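Vendari gets its kiln back, and a few beds as well

The old wool store at Vendari has been many things since the wool left it: a dance hall, a place to keep the council's broken chairs and, for one optimistic summer, a roller rink with a slope. Since November it has been a pottery with a guesthouse on top.

The town has 4 streets and one bakery, and for years its main export was people aged eighteen. The Jugah Crafts Co-operative thought some of them might stay if there was something to stay for, and some visitors might stop if there was somewhere to sleep. Neither idea is wildly original, but the second one came with a grant for the plumbing.

Downstairs are six wheels, a glaze room and a kiln that takes its time. The clay comes from the creek bank at Daduver and fires to a colour the brochure calls russet and the potters call brown. Six trainees started in the first intake. Two had thrown a pot before. The rest had thrown other things, mostly footballs, and have come along nicely.
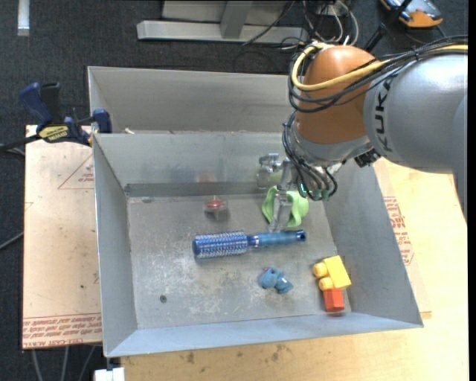 Travel and Community

Upstairs there are three guest rooms, each with a view of either the hills or the bakery's bins, depending on how early you book. Breakfast is served on plates made below, so no two sit quite level and your egg may travel. Guests can join the morning class for the price of the clay, and anything they make is fired and posted home, whether they ask for it or not.

The money is modest. Rooms pay for the heating, mugs pay for the rooms, and the Cledow church fair pays for whatever the mugs didn't. Still, two of the trainees have put off moving to the city, and the bakery now opens past noon, a development still being discussed at length outside the post office.

A second intake is planned once the roof over the glaze room has been seen to. Bookings are taken by telephone before 6 pm. Let it ring – the phone is at the far end of the building, and whoever answers will need to wash their hands first.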